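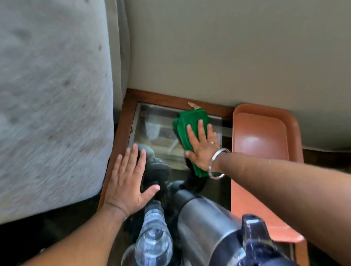 *A glass-topped side table being wiped with a folded green microfiber cloth.*

**Akoston opens furnished short-stay apartments in Abu Hammour**

ABU HAMMOUR, 29/08/2023 – Akoston, the furnished housing company, has opened its first building in Abu Hammour. The property has 63 apartments and is aimed at people who need a home for between one month and a year, including families waiting for a long-term lease and employees on temporary assignments.

Bookings opened to company clients in April. Individual tenants can now apply through the Akoston website or at the leasing desk on the ground floor.

The building has one- and two-bedroom apartments on 4 floors. Each is rented with furniture, kitchen equipment, bed linen and a washing machine. Water, electricity and internet are included in the monthly rent. Parking is available for one car per apartment, and a second space can be rented if there is room.

"Most of our tenants arrive with suitcases and have to be at work the next morning," said Nathalie Dijkstra, managing director of Akoston. "They want to know what they will pay each month and they want the place to be ready. We have kept the contract short so that people can read it before they sign."

The minimum stay is one month. Tenants who stay longer than three months can end their contract with 2 weeks' notice. The deposit is equal to half a month's rent and is returned after the final inspection.

**Housekeeping included**

Rent covers a housekeeping visit every week. A visit includes floors, bathrooms, kitchen surfaces, dusting and a change of linen. Tenants choose a morning or afternoon slot when they move in and can change it by phone up to the evening before. Extra visits, oven cleaning and upholstery cleaning are charged separately, and the price list is in the welcome folder in each apartment.

Housekeeping is run by Trallska, which already works with Akoston at its other properties. Marama Baxter, operations manager at Trallska, said the same staff will be assigned to the same floors wherever schedules allow.

"People like to know who is coming into their home," Baxter said. "It also saves time. You learn which family wants the children's room left alone and who needs the early slot."

**Second phase**

Akoston will add a shared laundry room for large items, a small gym and a children's play area in the second phase of the project. Design work is being handled by the Stutonness studio under project lead Vilém Urban. Tenants already living in the building will receive written notice before any noisy work begins.

With the new building, Akoston now manages 649 furnished apartments.

Viewings are by appointment. Pets are accepted in ground-floor apartments only, with prior written approval.

**About Akoston**

Akoston rents and manages furnished apartments for medium-length stays. Its clients include private tenants, employers and relocation agents.

**Media contact**

Els Peeters, Press Office, Akoston

Interview requests and floor plans are available from the press office on request.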